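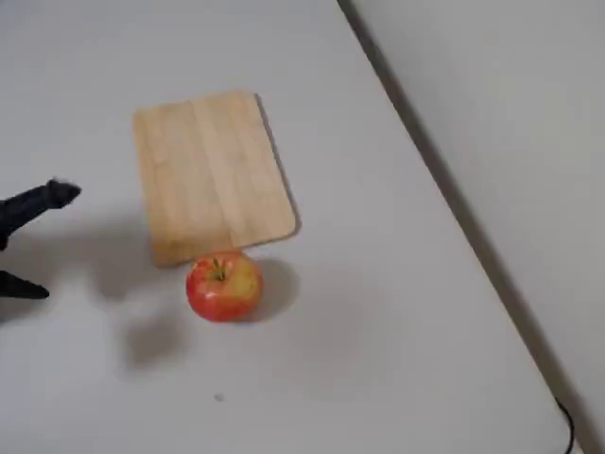
Stoltik Lab safety notice, March 26, 2025. The Usta kitchen arm remains out of unattended service following a grip fault. The test item is a red apple, set just below a wooden cutting board, and the task is to place it on the board.

2/ The fault: the controller reported a secure hold while the force reading was zero. The arm then moved at full speed with its fingers closed on nothing. It occurred 7 times in 129 runs. No one was hurt. 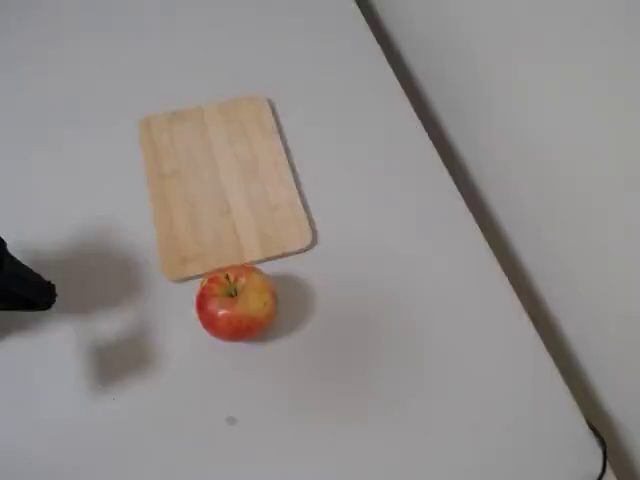 Apple and board, Usta test table.

3/ Our review, led by Tiburcio Alvarado, traced the fault to a stale sensor value -- the controller kept the last good reading after a dropped message. A missing reading will now stop the arm.

4/ Sites running Cuautle controllers should keep staff outside the marked zone until the update is installed. Reports may be sent to the safety desk.

Comments (3)
marlow_k: Does this affect the older firmware?
Stoltik Lab: Yes. Please update both versions.
dpeel: We saw the same false hold in May.

Search posts Go

Recent
Cirkamska joint recall: what to check
Emergency stop testing schedule
Usta service bulletin 9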